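How I Set Up a Table for Hand-Held Gripper Recording (and the House Rules I Stick To)

Posted in August, filed under: Good Practice, Data Collection

I've been recording tabletop tasks with a hand-held gripper at our Trumau site for a good while now, and I get asked the same thing by nearly every new person who picks one up: what are the rules? There's a written set, the Lekusa sheet, which we wrote ourselves and keep taped inside the cupboard door. It's short and a bit dry, so this is my chattier version of it. I'm only covering hangers and similar thin plastic stuff here. Cups and boxes are a whole different page!

What you need

A gripper with the camera already mounted, a plain table, your task objects, one container, and a soft dry cloth. A pencil too, for the log. I always forget the pencil.

Step 1. Check the fingers before anything else

Open and close the gripper all the way a few times with nothing in it. You want both fingers to travel the same distance and meet flat. Push each pad sideways with your thumb (gently, please) and if it rocks, tighten it before you record. Scuffs on the pads are fine and I don't write those up. A chip or a crack on the inner face means the pad gets swapped, and the swap goes in the log with the time next to it.

Wipe the lens while you're at it. I once did a whole Friday morning with a thumbprint on mine, and we threw out 18 takes.

Step 2. Clear the table, then clear it again

Phones, tape rolls, your coffee, the log itself. The rule on the Lekusa sheet is that anything on the tabletop has to belong to the task. I'm strict on the tabletop and fairly relaxed on the background, and I know the folks at Macaraeg do it the other way around. Their reasoning is that a tidy background makes takes easier to compare. Mine is that people work in real rooms. Where I don't budge is the floor where you're going to stand. No cables there, ever. You're looking at your hand the whole time and you will find that cable with your foot.

Step 3. Lay out the objects

Put the container toward the back corner, on the side away from your recording hand, so you aren't reaching across it. Then drop the hangers in the middle of the table. Really drop them, from a few inches up, and leave them how they land. If you line them up neatly every time, you end up with a pile of takes that all look alike, and I've had to send back batches for that. A bit of a fan is good. Hooks on top of hooks is good too, even if it's annoying to work with.

Pick up the gripper, open it wide, and hold it over the pile to check that the hangers sit between the fingers.

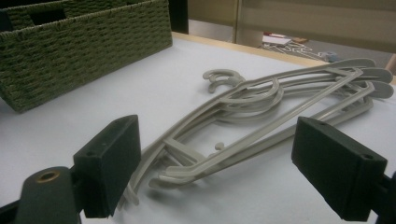 Fingers open over four gray hangers, basket at the back left.

If you can see both pads and the bars of the top hanger in your preview, you're ready. If the hooks run out of view, move the pile and leave your arm where it's comfortable. I used to lean instead, and my shoulder had opinions about it by lunch.

Step 4. Record the take

Start with the gripper open and still, and count to two in your head. Go in slow. Pick a straight bar for your first grasp and stay off the hook, which likes to twist in the pads. Lift straight up, pause, and see what comes with it. If a second hanger is hanging on, put them both down and try again in the same take. Keep that in! A retry is useful, and the sheet says a take is only scrapped if your free hand enters the view or you bump the table.

One more on hands: the free one stays behind your back or on your hip. Never steady the pile with it, and keep your fingertips out from between the pads even when you're just fiddling between takes.

Step 5. Log it and reset

Write the take number, the number of retries, and anything odd. My last one before I sat down to type this was 3184, and the note just says "hook caught, two tries." That's plenty. Then scoop everything up and drop it again for the next one.

After eight takes, put the gripper down and shake out your hand. The Zallbridge crew goes longer than that between breaks, and I wish they wouldn't, but it's their sheet.

Card space

Our cards are 256 GB and I swap at lunch whether the card is full or not. Label it before it goes in the tray, with the table name first and the take range after.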